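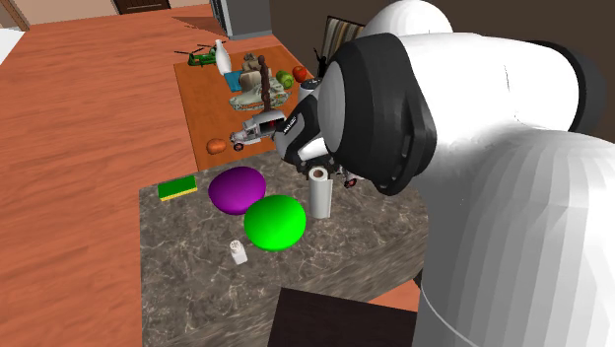
**The Pladilstead Trial**

*An extract from the proceedings of the Skerkitz Senior Robotics Society, as entered by the recording student*

The Society convened after lunch in the senior laboratory for the sixth assessed trial of the November term. Entrants were reminded that all manipulation tasks would be conducted in simulation, that the kitchen layout had been issued to every team in the same form, and that no team was permitted to alter the position of any object before its run.

The task, as set by Kirsty Katene in her capacity as supervising teacher, was to grasp the paper towel roll and raise it clear of the counter without disturbing the sponge or the salt shaker. Objects on the low board at the rear of the room, including the toy helicopter and the tank, were declared to be outside the working area. Contact with them would carry no penalty and no credit.

The Rastach team was called first. Its controller, which the team had named Morgan, was the work of Ott Uibo and had been the subject of two written objections, both withdrawn. The objections concerned Morgan's practice of waiting before it closed the gripper. In the previous trial it had waited so long that the judges conferred over whether the program had failed.

The run commenced. Morgan brought the arm down towards the counter and stopped it close behind the roll.

It remained there.

Mr Uibo was asked whether he wished to declare a fault. He replied that he did not. He was advised that the limit for the run was 226 seconds and that the clock would not be suspended. He acknowledged the advice and placed both hands in his lap, as the rules require of an entrant during an autonomous run.

Members of the gallery were requested to keep their voices down.

At 100 seconds the supervising teacher left her desk and stood behind the entrant's chair. The recording student was near enough to hear what passed between them, and enters it here with the consent of both.

"What is it calculating?" Ms Katene enquired.

"Nothing, Miss. The grasp was solved before it stopped."

"Then you have programmed a delay."

"I took the delay out last week," said Mr Uibo. "I've checked the code every night. There isn't one."

Ms Katene observed the screen for a considerable period. She then asked whether the behaviour occurred with other objects. Mr Uibo stated that it did not occur with the sponge. It had occurred once with the green apple, on an evening when he had been alone in the laboratory and had spoken to the program, somewhat sharply, regarding the hour. He wished it noted that he had since apologised.

The supervising teacher did not direct that this be noted. It is included for completeness.

She drew up a second chair and sat down beside him. "Take your time, Morgan," she said, in the tone she customarily reserves for junior students at the whiteboard.

The gripper closed. The roll was raised clear of the counter and held for the required interval. The sponge and the salt shaker were undisturbed.

The judges awarded full marks for the grasp and deducted marks for time. A member of the gallery asked whether verbal encouragement constituted outside assistance under the rules of the Society. The rules were consulted and found to be silent on the point, and the question was held over to the next meeting.

The second team was then called. Ms Katene did not return to her desk until the laboratory lights were switched off at six, and it was observed that she bade the terminal good evening.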